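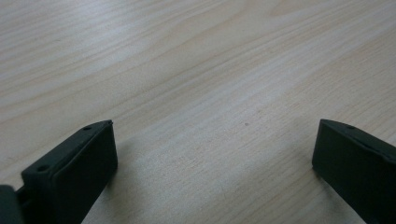 Fingers open over the tabletop, wrist view. The speck is item 3.

Forby software group, minutes
11 October 2026

Present: Rodrigo Toledo (chair), Stepan Kushnir, Audrey-Anne Fraser, Annelies Van den Broek (minutes)
By phone: Severino Barrios, from what sounded like a train

1. Why we are meeting on a Sunday

Rodrigo thanked everyone for coming in. Stepan asked that the minutes show he was told there would be pastries. The minutes show it.

2. Last meeting's actions

Stepan was to move the gripper driver off the old message format. Done, apart from the part that reports finger width, which still speaks the old format to anyone who asks nicely. Severino asked who is still asking. The planner is. Carried over.

Audrey-Anne was to write down how the wrist camera calibration is done. She has written it down. Rodrigo read it and had one comment, that step four says "wiggle until happy." Audrey-Anne said this is the most accurate step in the document. She will put a number on happy before the next meeting.

Rodrigo was to answer Drelto about licensing for the simulator. Rodrigo will answer Drelto about licensing for the simulator.

3. The speck

This took most of the meeting.

Audrey-Anne put up the wrist view with the gripper wide open and bare table between the fingers. There is a tiny dark spot on the pale wood near the middle of the view, a bit right of center. The detector calls it an object. Pruvton, being an obliging planner, makes a grasp for it. The gripper goes down, closes, finds nothing it can feel, reports a failed grasp, comes back up, looks again, and is delighted to find an object.

In Friday's overnight run it did this until the retry limit stopped it. The retry limit is 1000. Severino asked who set the retry limit to 1000. The log says Severino. There was a pause, which may have been a tunnel.

Discussion of what the spot is. Stepan says a knot. Audrey-Anne says dirt. Rodrigo pointed out that the software should behave the same either way, and that he would like us to stop arguing about carpentry. Stepan said that if it is a knot it will be in the same place tomorrow and we could mask it. Audrey-Anne said that masking individual marks on individual tables is how the last codebase died.

Options put forward:

a) Minimum blob size in the detector. Cheap. Audrey-Anne is against using it alone, as we do want to pick up small washers some day and would then have to take it out again.

b) Use depth. A mark in the wood has no height, and a crumb has very little. Stepan noted that at this range the depth noise is taller than the crumb. Agreed that depth can veto a grasp but shouldn't be trusted to propose one.

c) Planner remembers where it has failed and gives up on that spot after 2 tries. Annelies asked why it doesn't do this already. It turned out to be on the list for December. Which December was not clear from the list.

Decided: (c) now, (b) as a veto once the noise figures are in, (a) only if we get desperate. Retry limit comes down to something a person would consider sane. Stepan to pick the number and Severino to have no part in it.

4. Wood grain and the edge finder

Related, so taken next. The table edge finder looks for long straight lines. The tabletop has plenty of them, most of all toward the top of the wrist view, where the grain gathers into long bands running up to the right. On a frame like Audrey-Anne's, with no table edge in sight anywhere, the finder reports a confident edge along one of the bands, and the planner then refuses to go past it. Half the table is therefore off limits for fear of falling off the middle.

Rodrigo suggested a tablecloth. Audrey-Anne said she would take that as a joke unless it was repeated. It was repeated.

Agreed that an edge must have a depth step behind it before the planner may be frightened by it. Annelies to make the change. Audrey-Anne to give her 500 saved wrist frames to test against, including some with real edges, so that the finder has a chance to be right about something.

5. Finger mask

The detector ignores a fixed region at the lower corners where the fingers show up. Stepan's point was that the mask was drawn with the fingers open and is only correct with the fingers open. As they close they leave the masked area, and the detector finds two large dark objects approaching from either side. The planner has so far declined to grasp its own fingers, though Stepan doesn't think this was by design.

The mask should be computed from finger width. Finger width comes over the old message format (see item 2). Stepan said he could see where this was going.

Shadows beside the fingers are faint and haven't set anything off yet. Audrey-Anne wants a small margin around the mask anyway. Agreed.

6. Nieto log viewer

Severino has Nieto loading a full overnight log in 55 seconds. Applause. He has lost the pause button in the process and expects to find it.

7. Any other business

Stepan raised the pastries. Rodrigo said they were in the car.

Actions

Stepan: finger width onto the new format, mask from finger width, new retry limit
Annelies: failed-grasp memory in Pruvton, depth check on edges
Audrey-Anne: depth noise figures, test frames, define happy
Severino: pause button
Rodrigo: Drelto, car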